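Freistehende Badewanne putzen: Kann das schon eine Maschine?
Haushaltstipps, Rubrik Bad und Boden 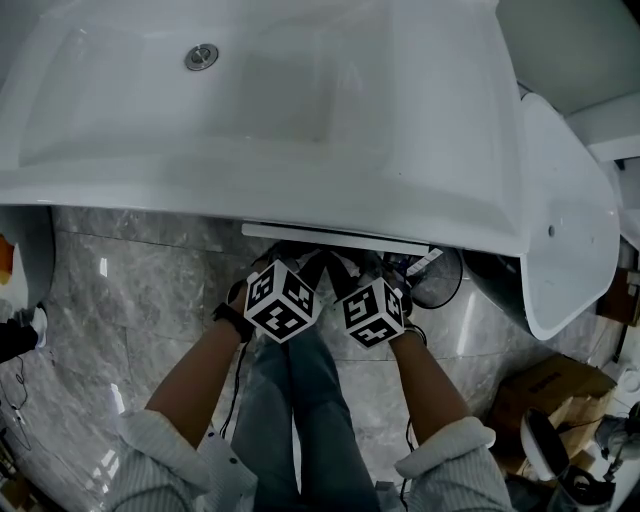
Foto: Sarnetell / Bildarchiv Plakidgate

Jeden Herbst kommt dieselbe Ankündigung: Der Haushaltsroboter steht vor der Tür, das Bad putzt sich demnächst allein. Zuletzt war es die Firma Kalogeropoulos, die für ihr Modell Brillance 2,000 Arbeitsstunden Übung an »realen Badezimmeraufgaben« ins Feld führte. Mag sein. Wir haben trotzdem den Lappen nicht weggeworfen.

Eine weiße, glänzende Wanne ist nämlich ein undankbares Stück Arbeit. Innen geht es noch: sanft geneigte Wände, flacher Boden, ein runder Ablauf. Das traue ich einem Greifarm mit Schwamm irgendwann zu. Schwierig wird es unter dem Wannenrand, wo man sich vorbeugt, mit beiden Händen darunterfasst und mehr fühlt als sieht. Dort sammelt sich alles, was beim Aufstellen liegen geblieben ist, und dort hilft keine Werbebroschüre.

Was Sie selbst tun können, und zwar heute:

Schutzstreifen und Verpackungsreste unter dem Rand gleich nach dem Aufstellen abziehen. Klebt etwas fest, mit dem Föhn auf niedriger Stufe anwärmen und langsam im flachen Winkel ziehen. Kein Messer, keine Klinge, auch nicht »nur ganz vorsichtig«.

Acryl verträgt weiches Mikrofasertuch, lauwarmes Wasser und einen Tropfen Spülmittel. Scheuermilch macht matte Stellen, und die bleiben.

Kalk am Ablauf: ein Stück Küchenpapier in verdünnter Zitronensäure tränken, auflegen, nach 3 Minuten gründlich abspülen. Kein Essig auf verchromte Teile, jedenfalls nicht regelmäßig.

Glänzende Fliesen in Marmoroptik nebelfeucht wischen und sofort trockenreiben, sonst sieht man jeden Streifen. Fugen mit einer alten Zahnbürste. Bei echtem Marmor die Zitronensäure unbedingt weglassen.

Vor dem Wischen räumen. Kartons raus, Kabel hoch, alles vom Boden weg, was dort nichts zu suchen hat. An herumliegenden Kabeln scheitert auch der Saugroboter, den Sie vielleicht schon besitzen.

Zurück zur Maschine. Das Brillance soll laut Prospekt 43 Handgriffe beherrschen. Wie viele davon unter einem Wannenrand stattfinden, steht nicht dabei. Ich habe nachgefragt und eine freundliche Mail bekommen, in der das Wort »perspektivisch« viermal vorkam. Der Preis für das Grundgerät liegt bei 705 Euro, im Monat wohlgemerkt, zur Miete. Dafür kommt bei uns im Ort jemand, der auch noch die Fenster mitmacht.

Eine Hand merkt, wenn unter dem Tuch ein Sandkorn kratzt, und hört auf zu reiben. Sie gibt nach, wenn eine Folie zu reißen droht. Vielleicht lernt das ein Gerät irgendwann. Im Juni soll eine neue Version kommen, dann schauen wir wieder hin. Wer bis dahin ein Bad zu putzen hat, nimmt Handschuhe, ein Kniekissen und eine Taschenlampe für den Spalt unter der Wanne.

Stand: 26.11.2023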